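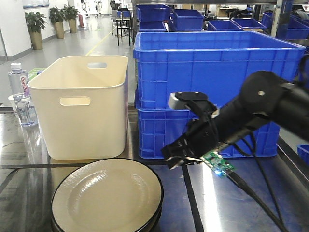
Cream-colored plastic basket, stacked plates and a water bottle with a white cap.

Gramari: episode notes for Asian television drama remakes

README, last edited 5 April 2020

What is in here

Gramari is a small text dataset of episode recaps and comparison notes for television dramas that were remade in another country. Most of the entries pair a Korean original with a Japanese remake. A few go the other way, and two are Taiwanese originals with a Korean version. There are 118 recaps, covering 16 dramas.

The recaps were written for the fan site Stiltuvov, where they ran as weekly posts. Bronisława Duda edited them, put them in one format and added the comparison notes. All the writers agreed to have their posts included.

Files

recaps.csv has one row per recap. This is the file most people want.
dramas.csv has one row per drama, with the original and the remake side by side.
cast.csv links actors to roles. Guest parts are in only if a recap mentions them.
changes.txt lists corrections since the first upload.

All files are UTF-8. Fields are separated by commas and text fields are in double quotes. Line breaks inside a recap have been kept, so open the file with a real CSV reader and do not split it by line.

Columns in recaps.csv

recap_id: a number. Gaps are posts that were withdrawn by their writers.
drama_id: matches dramas.csv.
version: "original" or "remake".
episode: episode number as broadcast. Specials are marked S.
recap: the full text, in English.
compare: notes on what changed between versions. Empty for all originals.
spoiler: 1 if the recap gives away the ending, 0 if not.
writer: a short code. Real names are not in the files.

Names

Family name comes first for Japanese and Korean characters, as it did in the posts. Writers did not agree on how to spell Korean names, so the same character could show up three ways in one drama. These have been changed to match the spelling in cast.csv. Japanese long vowels are not marked. Ebihara is always Ebihara, even where a subtitle file had something else.

Episode numbers

Some originals were cut into more, shorter episodes for streaming. We use the broadcast count. If you are lining the recaps up with subtitles from a streaming service, expect them to drift after the first few episodes.

How the comparison notes were made

Bronisława watched both versions of each drama and wrote the notes from her own viewing log. They cover plot order, dropped or merged characters, changed jobs or settings, and the ending. They do not score one version against the other. Opinions in the recap column belong to the writers, and some of them are strong.

Known problems

Recaps of final episodes tend to be much longer than the rest.
One remake has no recap for its second episode. The post was lost when the site moved.
Song titles are sometimes in English and sometimes in romanized Japanese.
Older recaps use fan nicknames for lead characters. We replaced the ones we caught.
The spoiler column was filled in by hand and is not reliable for early entries.

Loading the files

The scripts we use for cleanup are in a separate package called Reltell. You do not need it to read the data. Any spreadsheet program will open dramas.csv and cast.csv without trouble.

Use

Free for personal and classroom use with credit to Stiltuvov and its writers. Please ask before reposting whole recaps. The dramas themselves belong to their broadcasters, and no video, stills or subtitles are included.

Corrections

Send the recap_id, the sentence as it stands and the sentence as it should be. Fixes go into changes.txt at the end of each month. The April batch will include the missing guest roles in cast.csv.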